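2018年11月11日

Steinbachの起業データ、ようやく読み込めた。創業届ベースで2,529社。10月に受け取った版は文字コードが三種類混ざっていて、社名の半分が呪文になっていた。今回の版では呪文は4社だけ。進歩と呼んでおく。

やりたいことは前回のメモの通り。景気後退期に生まれた会社は本当に早死にするのか。先週までの集計では、後退期組のほうが生存率がやや高く出ていて、気分よく図まで作った。ところが今日、廃業日の欄を見直したら、Gillach支所の分は「廃業」と「移転」が同じコードで入っている。つまり隣町に引っ越した会社を、こちらで勝手に葬っていたことになる。図は作り直し。色だけは気に入っていたので残す。
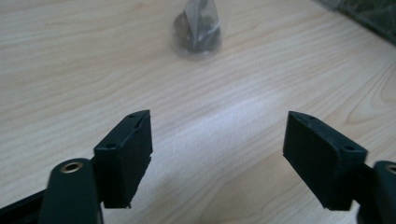 机の上、小さな透明の袋。

移転の件は、住所の変更履歴と突き合わせて64社まで復活させた。残りは手作業になる。復活した会社のうち18社は好況期の創業で、後退期組の優位はだいぶ縮んだ。消えたとまでは言わない。言いたくないだけかもしれない。

Varia(うちの突合スクリプト)は「有限会社」と「(有)」を別の会社だと信じているので、前処理で揃えてから流すこと。株式会社のほうは直してある。なぜ片方だけ直したのか、過去の自分に聞きたいがコミットメッセージには「修正」としか書いていない。

資金調達の変数はまだ使わない。Radardから抜いた値は自己申告で、創業者が自分の会社について申告する数字がどういうものかは、まあ、みんな知っている。入れるなら対数を取って、ゼロの扱いを決めてから。空欄とゼロは別物。前に混ぜて一日つぶした。

次回:
- Gillach分の残りを目視で確認
- 生存曲線を業種別に引き直す(飲食は別枠)
- 後退期の定義を四半期単位に変えて、結果がどのくらい動くか見る
- 動きすぎたら、黙って年単位に戻さないこと

サーバーのディスク残量が約4パーセント。古い中間ファイルは各自消してください。一番多いのは私のなので、今夜消す。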